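Ekolon Demonstration Stations
Pre-Session Inspection Checklist with Comments
Station 13, Hullholm site
Inspection date: Sunday, May 12, 2024

The checklist applies to all stations at which tasks are shown to the robot by hand. It is to be completed before the first recording and kept with the station log.

1. Work surface
1.1 Surface clean and free of glare: Pass
1.2 Table stable when leaned upon: Pass
1.3 Stickers and labels lying flat: Pass
Comment: Lifted edges catch small parts and should be pressed down or replaced.

2. Operator equipment
2.1 Wristbands fastened, markers facing upwards: Pass
2.2 Marker print clean and unscratched: Pass
2.3 Forearm strap secure, not restricting movement: Pass
2.4 Cables clear of the hands and the seat: Action required
Comment: Cable slack at the right side is to be clipped back before the next session. The Zala cable clips in the store are suitable.

3. Task materials
3.1 Correct task set issued (set 203, paperclips): Pass
3.2 No sharp, bent or broken items: Pass, 3 clips withdrawn
3.3 Container undamaged, lid closing fully: Pass
Comment: Small metal items are to be gathered up at the end of every session, including any on the floor. 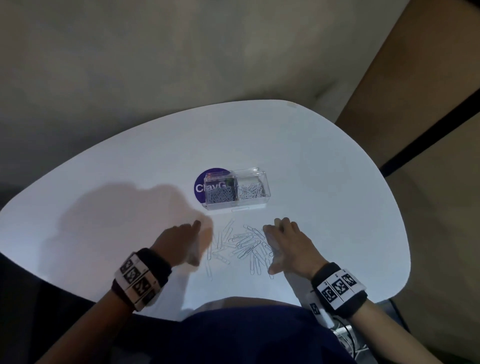
Must the operator stop if a wristband slips during a demonstration?
The operator should finish the movement in hand, rest both hands on the table and ask for the recording to be paused. The band is then refitted and the demonstration is repeated from the start.

4. Remote control
4.1 Stop button tested from the operator's seat: Pass
4.2 Arm speed limited to the training setting: Pass
4.3 Barrier closed before control is handed over: Not checked
Comment: The Marinho controller was out for service. Item 4.3 remains open and remote sessions are suspended at this station until it has been signed off.

5. Seating and lighting
5.1 Seat height allows forearms to rest level: Pass
5.2 Lighting adequate for markers to be read: Pass
5.3 Breaks entered in the log: Pass

Result: Approved for hand demonstration only. Items 2.4 and 4.3 to be reviewed at the June inspection.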